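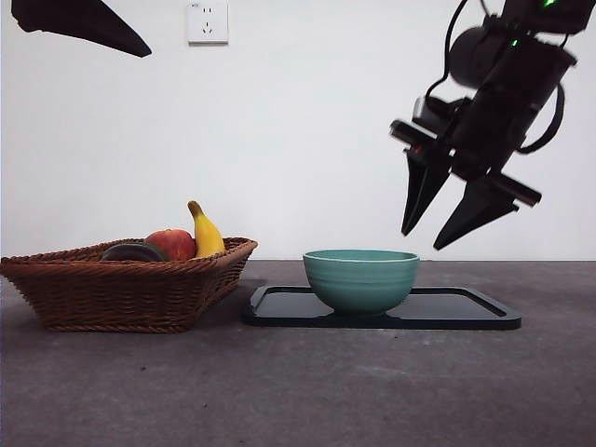

Socorro Chambi

5.3 Failure Analysis: Unintended Contact During Fruit Transfer

Figure 4. Workspace for the fruit transfer task, with the basket at left, the bowl on the black tray, and the arm above the tray with its gripper open.

The transfer task requires the arm to take one piece of fruit from the basket, carry it across the gap to the tray, and release it into the bowl. The layout is that of Figure 4. A trial is scored as a success when the fruit comes to rest inside the bowl and neither the bowl nor the basket has been displaced by more than the width of the foot of the bowl. Over the full evaluation period, which ended in June, the system completed 1,023 trials under the Ruvness controller. Most of the unsuccessful trials were ordinary missed grasps, which are treated in Section 5.2. This section deals with a smaller group of 26 trials in which the arm made contact with the bowl or the tray at a speed above the permitted limit. We refer to these as contact events.

Contact events were given separate treatment for two reasons. First, the controller reported 11 of them as successful trials, and they were found only when the joint torque logs were reviewed afterward. Second, the Orngate safety layer, which is meant to stop the arm on unexpected contact, did not act in any of those 11 cases. A missed grasp costs a trial. An undetected contact at speed is a hazard to the equipment and, in a shared workspace, to the operator.

5.3.1 Description of the fault

In a normal trial the arm returns to a waiting pose above the tray after each release. The fingers are open in this pose, and the tips are held well clear of the tray surface. The controller then takes a new estimate of the height of the bowl rim and plans the next approach from it. In the contact events, the rim height was estimated too low. The planned path therefore crossed the space occupied by the rim, and the longer reach of one finger during an angled approach brought that finger into the bowl before the wrist had begun to slow.

The error in rim height was traced to the tray. Its surface is glossy and returns a dark reflection of the bowl directly below the foot. When the depth estimate was poor, the segmentation step joined the bowl and its reflection into a single object. The fitted shape was then too tall, and its center fell below the true center of the bowl. Because the controller placed the rim at a fixed distance above the fitted center, the rim was placed too low as well. The error was largest when the bowl stood on the left half of the tray, the position used for most of the evaluation.

The fault did not appear in the development trials. Those trials were run with the bowl set directly on the tabletop, a gray surface that gives no comparable reflection. The tray was added at a later stage so that the bowl could be exchanged between sessions without repeating the table calibration. No new check of the segmentation step was made at that time. In our view this was the main procedural lapse behind the fault, and it should have been caught at the review that preceded the evaluation.

5.3.2 Why the safety layer did not respond

The safety layer compares measured joint torque with the torque predicted for the current motion and payload. A stop is commanded when the difference exceeds a set threshold for 10 consecutive control cycles. The threshold had been raised during earlier work with heavier items and was not restored before the fruit trials began. A light bowl that is free to slide offers little resistance, and the contact torque in the undetected events was brief. In each case the difference rose above the threshold and fell below it again before the required number of cycles had passed.

A further weakness was found in the payload model. The controller assigns a single mass to each class of fruit, so that every apple is treated as having the same weight. When the fruit held was heavier than its assigned mass, the standing error in predicted torque hid part of the contact signal. When it was lighter, the opposite was true, and the arm stopped on several occasions without any contact. Operators had come to regard these stops as a nuisance and cleared them from the console. Lumturie Lazarević, who reviewed the console records for this study, found that the reason field had been left blank for most of them. The records could not be used to separate true stops from false ones, and no rate of false stops is reported here.

5.3.3 Corrective measures

Three changes were made before the trials were resumed. The segmentation step now rejects any object whose lower boundary falls below the known plane of the tray, and the rim height is measured directly instead of being derived from the fitted center. The torque threshold is stored with the task file and is loaded again at the start of each session, so that a value set for one task cannot carry over to another. Descent toward the bowl is limited to a reduced speed from the waiting pose down to the release height, whatever the estimate of the rim may be.

The reduced speed lengthens each trial, and the throughput figures in Section 5.1 should not be compared directly with those obtained after the change. We considered replacing the tray with one of matte finish, as was done in the Gromier cell. This would have removed the cause of the reflection but left the segmentation step open to the same error on any other glossy surface. The original tray was therefore kept.

Contact with the basket was examined separately. Fruit that stands upright in the basket, such as a banana with its tip above the rim, reduces the clearance available during the sideways part of the transfer. The path planner treats the basket as a closed box with a fixed top and does not account for items that rise above it. No contact event in the present set was assigned to this cause, but the planner has not been changed, and the limitation remains. Operators working from the Hoxha task files are advised to set the travel height by hand when tall items are loaded, and to record the value used in the session log.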